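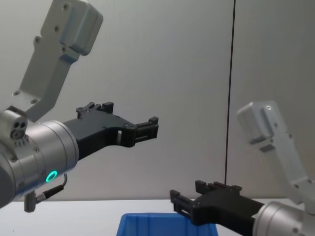
DREMENT, 5/23/20

Clearing a worktable with one plastic bin

I have read a lot of advice on getting a table clear, and most of it is written by people who would like to sell me a set of matching boxes. Fomlow has a whole "system" with colored lids and a 200-page guide. I borrowed the guide. It spends its first chapter on how I should feel about my table.

A plain bin on the table does the same work. Mine is blue plastic and holds whatever I put in it. I don't believe the color matters, though the Fomlow people have a page on that too.

What you need

One bin, open at the top, small enough that you can lift it full. A damp cloth. A trash bag. A clock or a timer. Skip the labels for now. You don't yet know what would go on them.

Step 1. Put the bin on the table

Most guides tell you to set it on the floor beside you. I tried that for a while and kept missing, or kicking it. Put it up on the work surface, near the middle, where you can reach it with either hand. It takes up room, and that's a fair complaint if your table is small. Push things toward the back to make space, but don't start sorting them yet.

Step 2. Set the timer for 30 minutes

The usual promise is that a table can be done in ten. Maybe a table with a fruit bowl on it can. If yours has been used for sewing, bills or fixing lamps, ten minutes gets you one corner and a bad mood.

Step 3. Everything that doesn't live on the table goes in the bin

Start at one end and move across. Pick a thing up and ask where it is kept. If the answer is "on this table," set it back down along the wall. If the answer is anywhere else, or you have no answer, it goes in. Trash goes straight in the bag.

You will be told to hold each item and decide whether you love it. I have a stapler. I don't love it and I'm not getting rid of it.

Don't walk anything to another room during this step. I know the scissors belong in the kitchen drawer and the kitchen is right there. Go in with the scissors and you'll come back twenty minutes later having cleaned out the drawer.

Step 4. Wipe the table

Move the bin to a chair and wipe where it was standing, then the rest. A white top shows every ring and pencil mark, so expect to go over it again. Dish soap in warm water handles most of what I get. I bought the Vement surface spray once and could not tell the half I did with the spray from the half I did with soap. Dry it before anything made of paper goes back.

Step 5. Empty the bin the same day

Everyone's system falls apart at this point, mine included. A full bin is very easy to slide under the table, and once it's under there you have moved the mess down a couple of feet and called it tidying.

Carry the bin with you from room to room and put things away as you go. Take the farthest room first, while you still have some patience. Whatever is left at the end has no home. Put those things back on the table in one group and deal with them one at a time: give each a place, give it away, or throw it out. If you can't decide on something, it can stay in the bin until June. I wouldn't let it stay longer than that.

Does it have to be plastic?

Kalliopi Tzanetos wrote in to say she uses a fabric basket and it works just as well. It probably does, until a glue bottle leaks in it. Plastic can be rinsed out in the tub.

What about a bin with sections?

Mutua Mushi asked about the Vasilakis divided tray. I've had one. Nothing I owned was the shape of the sections, and I ended up piling things across the tops of the dividers. If you only clear away pens and screws you may have better luck with it.

How often?

The guides say nightly. I do it when I can't find a place to set down a plate, and lately that has been every 2 weeks. Doing it more often would make each round shorter, I'll grant them that. I haven't seen anyone keep up the nightly version past the first month, and I include myself.

Store the bin empty, with nothing stacked inside it, somewhere you can get at it without moving other things first.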